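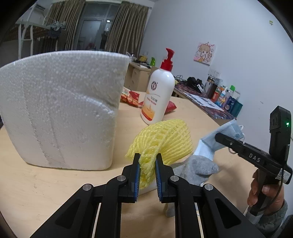 Chapter 7
Stuff That Holds Stuff: Packaging and Foam

Empty your bag onto a table tonight and sort what falls out. Some of it you wanted: a snack, a bottle of lotion, a pair of socks. The rest came along for the ride. A crinkly packet kept the snack crisp. A pump top measures out the lotion one push at a time. A stretchy foam net once hugged a pear so it wouldn't bruise on the truck. This chapter is about that second group, and I think it's the most interesting pile on the table!

Start with foam, the material that is mostly air. Polystyrene foam is made by heating tiny plastic beads with steam until they swell and press together. Break a piece and look closely at the edge — you can often see the beads, each one a little sealed room full of air. Fruit nets are usually made from a softer plastic, polyethylene, drawn out in strands that join to make diamond-shaped holes. Squeeze a net in your fist and it bunches up small. Let go and it puffs out again. Try that with polystyrene and you get a crunch and a mess.

Why should two foams behave so differently? We'll get there in Section 7.2, after a visit to the Nullcombe packing shed, where up to 200 boxes of pears go out in a morning.

Before you read on

Collect one foam, one film and one hard plastic container from home. Rinse and dry them. Press each with your thumb for 30 seconds, let go, and write down what happens. Keep your notes — you'll need them for the Toltent drop test at the end of the chapter.

Key words: bead, cell, film, rebound, cushion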